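Traltlow wrist-view gripper comparison

Posted by Auður Lykkegaard, Jun 4, 2019

# What this is

Recordings and notes from trying two parallel grippers on the same arm, using tubs, bins and other thin-walled plastic. The grippers are the Ideck two-finger and the Zultach short-stroke. The arm and the controller settings were the same for both. Only the gripper and its mounting plate were changed.

The set holds 3000 grasp attempts. Each has the wrist camera video, the finger opening, the motor current and a result label.

# Layout

- `ideck/` and `zultach/` hold one folder per attempt
- `objects.csv` gives wall thickness and weight for each container
- `labels.csv` gives the result: held, slipped, missed or stopped by hand
- `calib/` holds the camera calibration, redone after every gripper change

Attempts are numbered in the order they were made. Numbers missing from the Zultach folder were lost to a full disk in February and have not been repeated.

# Rim grasps

Most containers were taken by the rim, with one finger inside the wall and one outside. Clear plastic was the hard case for both grippers. The depth camera on the stand mostly read the table straight through it, so the approach was steered from the wrist view alone. Closing speed was kept low and the current limit was set once per container, then left alone.
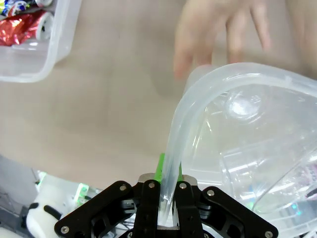
Gunnlaugur Hedegaard thought the current limit should have been set per wall thickness instead, as a limit that suits a stiff tub will fold a soft one before the fingers register contact. We tried this on 100 of the later attempts. They are marked `limit_mode=2` in the labels file and should be kept apart from the rest if you are comparing the two grippers.

# Known problems

- Finger opening on the Ideck drifts by up to 7 encoder steps over a long session. Zero it from the first reading in each folder.
- Video and current are logged by separate processes. Use the timestamps, not the row numbers.
- "Slipped" was judged by eye by two people and they did not always agree. Both votes are in the file.
- Some attempts have a hand in view. Filter on `hand_visible` if that matters for your work.

# Use

Free for research and teaching. Please cite the Traltlow notes and say which version you used. The loader script needs Hsueh, our log reader, which is in `tools/`.

Comments

Colton Wong
Loader works here, but it stops at folder 500 in `zultach/` with a missing key. Is that one of the lost ones?

Auður Lykkegaard
Yes. Pass `--skip-missing` and it will carry on.

Sólveig Þórarinsdóttir
Are the fingertip pads the same on both? We found that pad rubber made more difference than the gripper did.

Bjartur Ragnarsson
Would also like to know about the pads. And is the mounting plate drawing available anywhere?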